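Visit report: open day at the Cordale automation class, Puvthorpe

We drove over to Puvthorpe on Friday with 14 students from our second-year group. The college runs a lab automation class in the Cordale building, and the open day was a chance to see the student projects before they are marked.

Renata Zawadzka, who teaches the class, met us at reception and gave a short talk. Students work in teams of 5. Each team gets a simulated bench with one robot arm and has to plan how it moves around the stations and handles the labware. All of it is done in simulation this term. A real arm comes after Christmas, for teams that pass.

We spent most of the morning with the Wasilewska team, named after the street their tutor room looks onto. They had 74 runs logged and were still changing the approach heights. Their main worry was the gripper coming down too close to the racks. One student showed us the log file and the notes they keep beside it, and our group asked a lot about how points are lost.

Lunch was in the Greller canteen, paid for separately. Parking is tight, so anyone going in October should use the lower car park and allow time for the walk up. 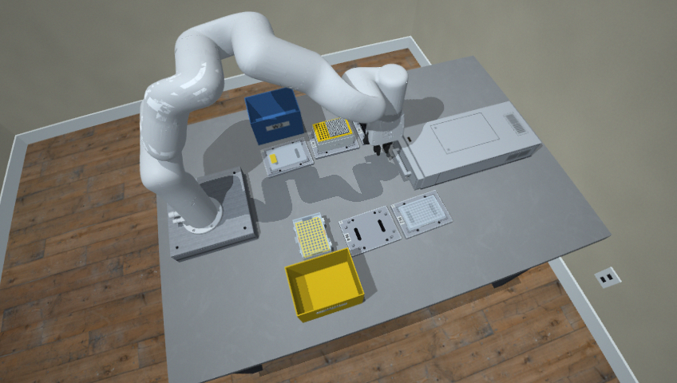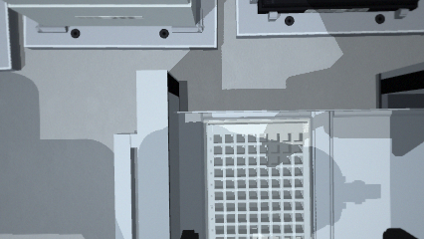

Simulated bench, general view first, then from over a rack

Filed under: Visits / Student projects

The next open day is in the spring term. Places are booked through the college office, and school groups need to bring their own register.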